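Filed under: Grants and Funding > Project Updates

Jollholm Craft Rooms: second report to the Plema Fund
Prepared by Homa Kiani, project lead

The grant was awarded to keep the Jollholm craft rooms open through the winter and to restart the evening classes. This report covers the period since the last one, which went to the fund in August.

Premises

The lease on the ground floor has been renewed for 18 months on the same terms. The landlord has agreed to repair the gutter at the back but has not given a date. Damp in the store cupboard is no worse than it was in August, and we have moved the yarn and fabric to shelves on the inside wall. The new lighting over the long tables is in and working. It came in under budget and we would like to put the £600 left over towards heating, if the fund agrees.

Classes

We now run nine classes a week, up from five. Crochet and hand sewing fill first, and both have waiting lists. The Macedo estate group comes on weekday mornings and has asked for a longer session. We have said yes until the end of term.

Basketry has been harder. The tutor left at short notice and we lost three weeks before finding cover. Two of those who had paid asked for their money back and we refunded them in full. The rest moved to the new dates.

We had hoped to start a mending class by now. It will run after Christmas instead — the room we wanted is taken up by the under-fives group until then.

Materials

Yarn costs more than we allowed for in the bid. We have changed supplier to Unari, who deliver free on larger orders and will take back unopened balls. The acrylic is thicker than the old stock, so the beginners' patterns had to be rewritten for a bigger hook. Learners seem to find it easier to see their stitches with it, and small round toys worked in a spiral remain the most popular first project.
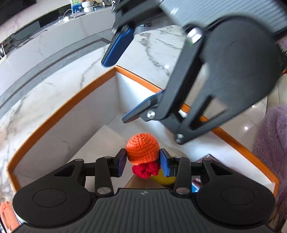
Money

Spending on tutors is on track. Materials are over by a small amount, covered by class fees. Fees stay at the level set out in the bid, with free places for anyone who asks. We have kept 50 free places for the year and expect to use them all. A full breakdown is in the attached sheet.

Next steps

The gas safety check is booked and the certificate will be sent on when we have it. We still need a second keyholder for evenings. We would be glad of a decision on the heating request before the next payment is made, as the fitter can only hold his quote until the end of the month.

3 comments | 9 shares
Last updated: Saturday, October 15, 2022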